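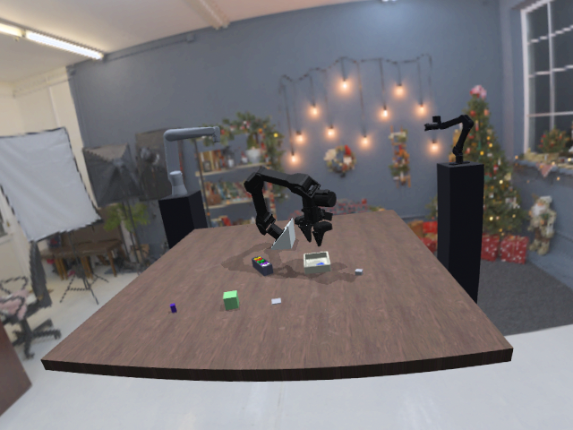
The sorting table on the demonstration screen: black arm at the back, open tray under its gripper.

Tidying tips from an open day

Posted 4 Jul 2018 in Odds and Ends, Kitchen Drawers

I went to the open day at Zesusthorpe expecting a free biro and a biscuit. I came home with the biro and a list of things to change in my kitchen, all of them picked up from a robot simulation with the Christmas decorations up. In July. The tree looked very nice.

The demonstration was called Sunder, and its business is separating small objects from other small objects. Atif Hashmi ran it from a laptop at the end of a corridor and was patient with those of us who had mainly come in for the air conditioning. I asked him whether it would do my cutlery drawer. He said it would need to be taught what a cutlery drawer was for, and having seen mine I thought that was fair.

What follows is what I scribbled on the back of the programme.

Put the tray where your hand already is

The open tray stood right below the gripper. Mine, the one for keys and stamps and the little bag of fuses, lived on a shelf across the hall, so everything got put down on the way to it. I have moved it to the spot beside the door where I drop things anyway. The keys have been in it every night for a fortnight.

Low walls, no lid

A lid is a second job. I had a very handsome lidded box for batteries, and next to it, a pile of batteries. The lid is now under a plant pot and the pile has gone.

Leave yourself some bare table

The virtual table had a great stretch of plain wood along the near side and I felt quite envious of it. Try it with a worktop: pick the strip nearest you, as deep as a chopping board (mine comes to 600 mm if I push the toaster back, which is the whole worktop, so I settled for half), and let nothing live there. Kettle, bread bin and fruit all go behind. Chopping an onion no longer begins with a house removal.

Don't let things touch

Atif told me that a gripper likes a gap on either side of whatever it's after. So do fingers, particularly mine before breakfast. Spice jars jammed shoulder to shoulder come out three at a time and one of them is always turmeric. I took two jars off each shelf and gave the rest room to be picked up. The exiled ones were mostly mixed spice, bought every December by someone who had forgotten last December. Me.

Colour beats labels

There was a bright green cube on the table that I could have found from the car park. The tiny pale block off to the right took me far longer. I own a label maker, a Plovach, and have labelled 17 tubs in lettering I can't read without my glasses. A strip of coloured tape round the lid does the same work from across the room – green for flour, red for sugar, yellow for rice. Put the tape on the side as well if your tubs stack.

Go down from above

The gripper pointed straight down, fingers open. I used to rummage in the freezer drawer from the front, sideways, like a vet. Stand bags of peas and bread on end, the way you'd file papers, and you can lift one out from the top without disturbing the rest. Flatten mince before freezing it and it files beautifully.

One thing at a time, and put it down properly

I asked what the most common mistake was. "Letting go too early," said Atif, and I thought of every mug I've ever chipped on the tap. Washing up by hand, I now set each one on the rack and then let go. It adds roughly 2 minutes to the evening and I have stopped buying mugs.

There was also a talk in the Tsikata room on scheduling, which I missed owing to sandwiches. They hold another open day in April, and if anyone went to that talk and has notes, I'd be glad of them. I still can't get the potatoes and the pie to finish together.

Next time: getting candle wax off a tablecloth, with brown paper and a cool iron.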